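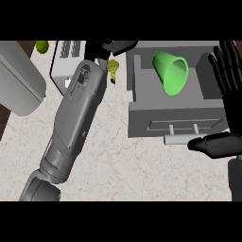 图4-1 仿真厨房台面:双臂机器人与拉开的抽屉,抽屉内有一只侧倒的绿色杯子

上一章 | 目录 | 下一章 | 习题 | 勘误

斯托德夫斯特德机器人软件教程编写组 2019年8月14日

第4章 铰接物体的操作:从感知到双臂协调

4.1 问题的提出

前三章讨论的对象都是单一刚体。刚体在空间中的位姿由六个参数确定,抓取一旦建立,物体随末端执行器运动,规划器只需检查碰撞与关节限位。抽屉、柜门和旋钮不满足这一前提。它们与环境之间存在运动副,可行运动被限制在一条低维流形上,末端执行器的轨迹若偏离该流形,误差不会表现为位置偏差,而会表现为接触力。

以图4-1的任务为例。抽屉可视为一个移动副,其状态用开度q表示,q的取值范围为[0, q_max]。把手固连于抽屉面板,其位姿是q的函数:

T_h(q) = T_c · Trans(q·a) · T_0

其中T_c为柜体在世界坐标系中的位姿,a为柜体坐标系下的单位导轨方向,T_0为q等于零时把手相对柜体的位姿。T_c与a的估计误差对结果的影响不同:前者产生常值偏差,后者产生的偏差随q线性增长。设a的方向误差为2度,抽屉拉出35厘米,把手处的横向偏差约为1.2厘米。若手指与把手之间按刚性连接建模,且臂端采用高增益位置控制,这一偏差足以使导轨卡滞或使接触滑脱。

4.2 软件结构

本章使用的实验框架为Vemell,分为感知、任务规划、运动规划和控制四层。各层以不同周期运行,层间只交换带时间戳的状态量。

感知层输出三类量:刚体位姿、铰接状态q,以及各量的协方差。在仿真中,这些量可以直接从物理引擎读取,但本书要求读者从第4.5节起改用渲染图像估计。理由在图4-1中可以看到:右手拇指遮住了把手横杆的右端,左前臂遮住了烤面包机正面的右下部分。遮挡由机器人自身造成,且随关节角变化,因此可由正运动学预测。Kuroda模块完成这项工作,它依据当前关节角渲染机器人轮廓,将对应像素从观测中剔除,再把剩余像素送入位姿估计器。

任务规划层维护一组谓词,例如In(cup, drawer)、Open(drawer)和Grasped(left, cup)。谓词由连续状态经阈值判定得到。应当注意,谓词In并不规定物体的姿态。图中的杯子侧倒在抽屉底面上,杯口朝向画面右下方,与直立的杯子满足同一个In谓词,但两者所允许的抓取集合并不相同。是否在谓词中区分姿态,取决于后续动作是否依赖姿态,第4.4节给出判定方法。

运动规划层为两条手臂求解轨迹。当一只手须保持在把手附近时,该臂受闭链或近似闭链约束,另一条臂自由运动。把两臂的关节空间直接合并会使采样效率明显下降。本章采用分层求解,先沿q求受约束臂的逆运动学解序列,再将该序列视为时变障碍物,为另一条臂规划。

控制层对受约束臂采用阻抗控制,沿a方向取较高刚度,垂直于a的两个方向取较低刚度。刚度的整定见第4.6节。

4.3 记号与约定

世界坐标系原点取在台面上,z轴竖直向上。左、右均以机器人自身为准。开度q的单位为米,文中为便于阅读有时写作厘米。随书场景库Grerero收有33个台面场景,其中10个含移动副,编号与习题中的编号一致。库中的碰撞模型为凸分解结果,把手处保留了横杆与立柱之间的空隙,手指能否伸入该空隙须由规划器检查,不得以包围盒代替。

学习本章前,读者应已掌握第2章的旋量表示和第3章的碰撞检测接口。只关心控制问题的读者可以跳过第4.4节,直接从第4.5节末尾的误差模型读起。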